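Flanden 22-litre recycling caddy: three months in

I bought the Flanden caddy in January, after Lachlan Tennant next door had raved about his for weeks (he really does love a bin). Our old system was a carrier bag hooked over the kitchen door handle, so the bar was pretty low!

It comes flat in its box with the lid separate, and the hinge pins push in with your thumbs. I had it together before the kettle boiled. The handle feels solid, the lid stays up when you lift it, and it fits under our sink with just enough room left for the washing-up liquid. I went for the grey. There's a green as well, but it's a very loud green.

What I like most is the wide mouth. Big awkward tubs go straight in without any folding or swearing, and a week's worth for the two of us fits if I stack things inside each other. 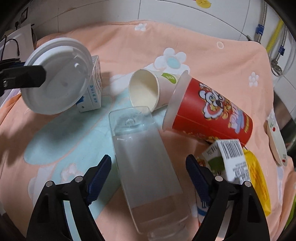

The inner bucket lifts out for rinsing, and it needs it — yoghurt gets everywhere, however careful you think you've been. A quick go with the shower head and it's done. Mine has picked up a faint tomato tint at the bottom that won't shift, though I can live with that.

Now the grumbles. The lid bangs. If you're putting things out at six on a Thursday morning, the whole house knows about it. I stuck 4 felt pads round the rim, the sort you put on chair legs, and that helped a lot. The feet also slide on our tiles, so I end up chasing it with my toe.

I did look at the Altura one before buying, which has a pedal, but it's taller and wouldn't have gone under the sink. If you've got the floor space, maybe try that first. I'd still buy the Flanden again, and I've already ordered a spare inner bucket for the garage.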